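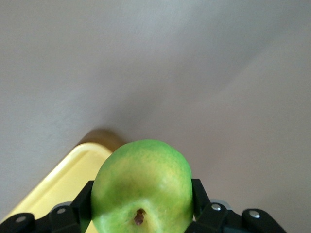
Present: Maxine Faulkner (chair), Spyros Rallis, Aliki Stergiou, Hajnalka Somogyi (notes)

**1. Sonaner co-op mode**

Spyros wants four-player co-op in the spring patch. Maxine asked who asked for it. He cited a forum poll with 493 votes. Aliki noted the poll had no "leave it alone" option. Not approved. Spyros may bring a prototype in March.

**2. Drastex weapon balance**

Harpoon damage drops from 31 to something lower. The last two nerfs changed nothing players noticed, and Maxine doubts a third will.
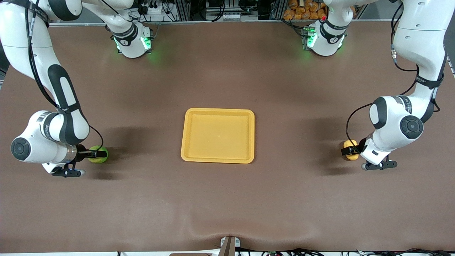
Aliki would sooner fix the reload cancel, as most of the complaints mention it. Agreed to try that first, harpoon stays at 31 until then.

**3. Paid skins**

Trultine projects almost 2000 sales in the first month. No source given for the figure. Hajnalka to ask for one.

**Actions**

- Aliki: reload cancel fix
- Hajnalka: write to Trultine
- Spyros: prototype, if he still wants it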